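Ticket 718
Subject: Label printer skips every second label after roll change
Product: Urnix desktop label printer, with Clustden stock software
Site: Bodby packing room
Priority: normal
Status: closed

Original report

The printer on the packing bench has started feeding a blank label after each printed one. We send a job of 20 from Clustden and get 20 printed labels with a blank between each, so it uses twice the stock. It began when we opened a new box of rolls. The old rolls were the same size on paper, and we have not changed any settings that we know of.

The status light stays green. No error on the screen. The queue in Clustden shows each job as finished.

Printing from the test button on the printer itself gives the same result, one good label and one blank.

Reply from support

Thank you for the details. As the test button does the same thing, we can leave Clustden out of it for the moment. Please try the following and let us know what happens at each step.

Turn the printer off, take out the roll and check that the label sensor under the lid is in the centre position. It slides sideways and is easy to knock when a roll is changed.
Wipe the sensor with a dry cloth. Do not use the cleaning pen on it, the pen is for the print head only.
Load the roll again and hold the feed button until the light blinks twice, then let go. The printer will feed several labels while it measures the gap.
Print one test label.

Please also tell us the make of the new rolls and whether there is a black mark on the back of the backing paper.

Update from site

Done as asked. The sensor was a little off centre and has been moved back. It had some dust on it.

After calibration the first test label was fine and there was no blank. We then sent ten from Clustden. The first four were fine, then it went back to skipping.

The new rolls are Halász, 2000 to a roll. There is a black mark on the back, one for each label. The old rolls had no mark, only the gap.

Reply from support

The black mark is probably the cause. The printer is set to look for the gap between labels, and on some stock it sees the mark as well. If the mark is printed close to the middle of the label it is read as a second gap, and the printer feeds on to the next one.

There are two ways to deal with this. You can switch the sensor from gap to mark in the printer menu, under Media, then Sensor type. You will need to calibrate again afterwards. Or you can leave it on gap and move the sensor to the far left, away from the mark. The first is better if you intend to stay with these rolls.

If you use both kinds of roll, the setting has to be changed each time. There is no automatic option on this model.

Update from site

Changed to mark and calibrated. Printed 20 from the test button with no blanks. Printed 20 from Clustden, also no blanks, but the print is now too low. The bottom line of the address is missing and there is a white strip at the top – I measured it at 2 mm.

Also, we had to do the calibration twice. The first time it ran on for most of a metre and stopped with an amber light. We turned it off and on and it worked the second time.

Reply from support

The long feed is normal when the roll is new and the outer turn has been stuck down with tape. The glue leaves a patch the sensor cannot read. Pull off the first few labels by hand before calibrating and it should not happen.

The low print is because the mark on this stock does not line up with the top edge of the label. You can correct it with the vertical offset. In the printer menu go to Media, then Offset, and enter minus 2. Please make the change in the printer and leave the offset in the Clustden template at zero. If both are set they are added together, and the next person to look at it will have a hard time working out why.

While you are in the menu, check that the label height matches the roll. Clustden sends its own height with each job but the test button uses the one stored in the printer.
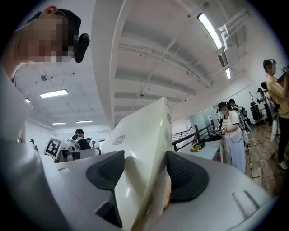

Once the offset is in, please run a longer job, at least a hundred, and watch the last few. A small error in the label height does not show on a short run but the print can creep up or down the label as the job goes on.

Update from site

Offset set to minus 2. All lines of the address now print and the white strip has gone. The stored label height was wrong, it still had the figure from a larger label we stopped using in June. Corrected.

Ran a job of 120 before lunch. No blanks. The last label lines up with the first when I hold them together against the window. The barcode scans on every one I tried, including the small one in the corner that used to be slow.

One more question. The print looks paler than it did on the old rolls. It is readable but the thin lines in the courier logo are grey. Is that the stock or the head?

Reply from support

Most likely the stock. Different coatings need different heat. Raise the darkness one step at a time and print a test label after each – please do not go straight to the top, it wears the head and can make the barcodes bleed. If you get to three steps above the present setting and it is still pale, clean the head with the pen, wait a minute for it to dry and try again.

If you see a thin white line running the same way as the feed, in the same place on every label, that is a damaged dot on the head and no setting will cure it. Reply on this ticket and we will arrange a replacement.

Update from site

Two steps up and it is as dark as before. No white lines. We have written the settings on a card and taped it inside the lid: sensor on mark, offset minus 2, darkness 12. There are still three old rolls on the shelf, which we will use on the returns desk printer so this one can stay as it is.

Happy for this to be closed.

Closing note from support

Closed at the request of the site. Cause: gap sensor reading the black mark on new stock. Fixed by change of sensor type, calibration, vertical offset and corrected label height. No parts sent. The ticket can be reopened within 20 days by replying to the last message.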